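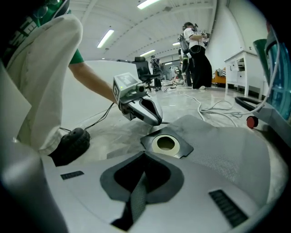 Jul 27, 2019

Vacuum maintenance, second attempt. Suction on the white canister had been poor all week and the full-bag indicator sat at red even with the hose off. Opened the lid. Gray cloth bag, cardboard collar, circular hole with the cream ring. The collar has to drop into its guide before the lid will latch, and the manual gives this one line and no diagram.

Checked the gasket around the intake with a fingertip. No cracks, some grit on the lower lip. Wiped it with a damp rag and let it dry with the lid up. The mesh in the throat got a soft brush. I left the side vents alone — the filter behind them is from November and is rated for 200 hours, a number I have no means of checking.

Hugo Poulain phoned from Murkville about the spare bags. The shop there has packs at 2 sizes, and the part number I need ends in 2217. The other size has the same collar but a shorter bag, and he used one for a year with no trouble. Asked him to get the long ones anyway.

Afterward: stairs, hall rug, under the bench. Hall rug took three passes. Noise seems lower on the high setting, though I took no reading before, so that is an impression only.

Still to do: hose cuff, brush roller, write the date on the next filter.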